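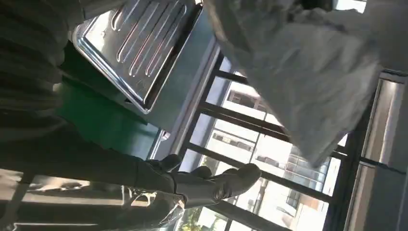
4. Setting Up and Looking After the Cell

I spent more of this project with a hex key in my hand than with a keyboard, so this section is longer than the usual paragraph on hardware. If you want to build something like our cell, I hope it saves you a few evenings. If you only want the grasping results, skip to Section 5 and I won't be offended.

4.1 The arm and its mount

The cell is one arm with one hand, and we call the whole thing Dollau, after the street the lab is on. Charoen Boonyarit built the base, and I did the wiring and most of the swearing. The base plate went in with four bolts at first. That looked fine until we ran the arm at full reach, when the wrist picked up a small, slow sway that we blamed on the controller for a week. Charoen finally put his palm on the plate during a fast move and felt it lift. We went to six bolts with lock washers, torqued them in a cross pattern, and the sway was gone on the next run. We now check those bolts every Monday-type morning, meaning whenever somebody has been away and comes back to a cold arm.

Cable routing took three tries. Our first loop was too short and pulled at the wrist connector whenever the hand rolled past a quarter turn. The second was so long that it caught on things at counter height. The one we kept runs along the back of the arm, with a soft tie at each joint and one hand's width of slack before the wrist. Please use soft ties! Hard zip ties chewed through the outer jacket of our first cable, and finding that break meant wiggling every inch of it while Mayuree Bunnag watched the signal drop in and out on the screen.

4.2 Working next to a window

Dollau works beside a big window, and daylight shaped a lot of our choices. Figure 3 was taken by the wrist camera with the hand on the window side of the work area, and it gives a fair idea of what the software has to deal with: buildings washed out by sun, a steel tray full of streaky reflections, and a clear plastic bag that is mostly glints. The black fingers have bright spots on them too, which I hadn't planned for at all when I wrote the finger tracker.

We started with auto exposure switched on. With the window in view, the camera would darken everything indoors, and when the wrist turned back toward the tray it needed a moment to catch up. The arm doesn't wait for that moment, so it would begin a reach on a picture that was still too dark. I tried slowing the arm down, which worked but made everybody miserable. What we do now is lock the exposure at the start of each session, using a view of the tray alone, and let the window blow out to white if it wants to. We lose the outdoors completely on sunny days and haven't missed it.

Reflections on the tray are harder. The raised ridges on its floor each throw back a thin bright line, and our edge detector loved those lines more than any real object. Mayuree's fix was to record the empty tray from 16 wrist poses and teach the detector to distrust edges that run along the ridges. It is a bit of a hack – I'd call it a good one – and it has to be redone when the tray is swapped for another.

4.3 Wrist camera calibration

Calibration drifts. I don't have a nice theory for why ours does, but the camera bracket is a thin part and the hand bumps into things all day. We run a short check before each session: the arm goes to a fixed spot, looks at a printed target, and compares where the corners are with where they should be. If the error is over our limit we do the full routine, which uses 14 poses and gives me time to make coffee. Keep the target flat. We had ours taped to a sheet of cardboard that slowly curled, and we chased that curl through the joint offsets for longer than I'd like to admit in print.

4.4 The hand

Fingers are what wear out. After every 100 grasps the software stops and asks for a look at the hand, and whoever is nearby does the following. Power off the hand, leaving the arm powered so it doesn't sag. Bend each finger through its range and feel for grit or a catch. Wipe the fingertips with a barely damp cloth and let them dry before the next grasp. Then run the open-close test and listen to it. A healthy hand makes an even hum, and a finger that is on its way out has a little tick near the end of its travel.

The one real repair came in December, when the outermost finger stopped closing fully. I was sure it was the motor and had already written to Jurberg, the shop that machines our spare parts, to ask about a new one. Charoen opened the knuckle cover first and found a wisp of plastic film wound around the pin. He pulled it out with tweezers, I put a drop of light oil on the pin, and we reran the test. The finger closed all the way. We have since added the knuckle covers to the hand check, and I've become much less quick to order motors.

4.5 The log

All of this goes in a paper notebook next to the cell, with the date, the initials, what was touched and how the open-close test sounded. We tried a shared file and filled it in badly. The notebook has oil on it and some pages are hard to read, but when the calibration error jumped on January 24, 2022, it took us two minutes to find the entry saying that the camera bracket had been off and back on that morning. The screws were finger tight. We snugged them down, ran the full routine again, and went on with the bag trials described in Section 5.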